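Limstead soft-finger gripper, printed housing, orange fingers

Grippers & end effectors > Collaborative > Guidance notes 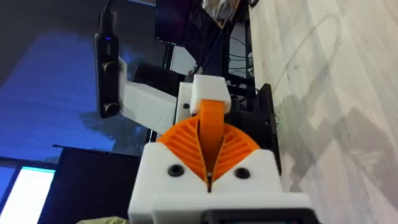 Mpho Le Roux

August

The Limstead is a white 3D-printed housing with ribbed fin-ray fingers in bright orange, sold ready to bolt on. We stock it, we use it on our own bench, and we think it is decent for the money. The makers also call it "inherently safe", and I have asked them twice to take that off the box.

A soft finger is a soft finger. It bends round a tomato and it will bend round your thumb. The housing behind it does not bend, the motor does not bend, and the arm carrying the lot can still trap a hand against a table. If your risk assessment stops at the fingertips then you haven't done one.

The maker's sheet gives a grip force of 25 N and a closing speed of 80 mm/s. Fine, but those are figures for the gripper alone. Contact limits apply to the whole moving thing, part included, and you have to measure them on your own cell with your own workpiece. A certificate for the gripper doesn't cover what you bolt it to.

Working two arms close together, as we do, makes it worse. Each controller knows where its own arm is and usually knows nothing about the other one. Set a shared keep-out zone, or a proper interlock, and test it at low speed. A camera on the arm is handy for finding parts. It is not a safety device unless it was sold and rated as one, whatever the man on the stand told you.

Before you power up:
- check both front screws, and again after 8 hours' running
- look along the ribs for white stress marks or splits
- tie cables back so they can't snag at full reach
- press the emergency stop with the arm moving, and do it on each arm

Printed housings creep under load. Ours get swapped at 18 months - the sheet gives no figure at all, and I'd like to know why.

Fits the Ruddock wrist plate. Spare fingers sold in pairs.

Comments

Gerd Reinholz
Our insurer accepted "soft gripper" as a control measure without a single question. I found that more worrying than the gripper.

Reet Lill
Does the Camstead plate fit as well, or only Ruddock?

Mpho Le Roux
Only with an adapter, Reet, and the adapter adds length, so measure again.

Fulvio Galli
Bit harsh. We've run these next to people for ages with no trouble.

Friederike Haberkorn
Fulvio, did you ever measure the contact force, or has it just not hit anyone yet?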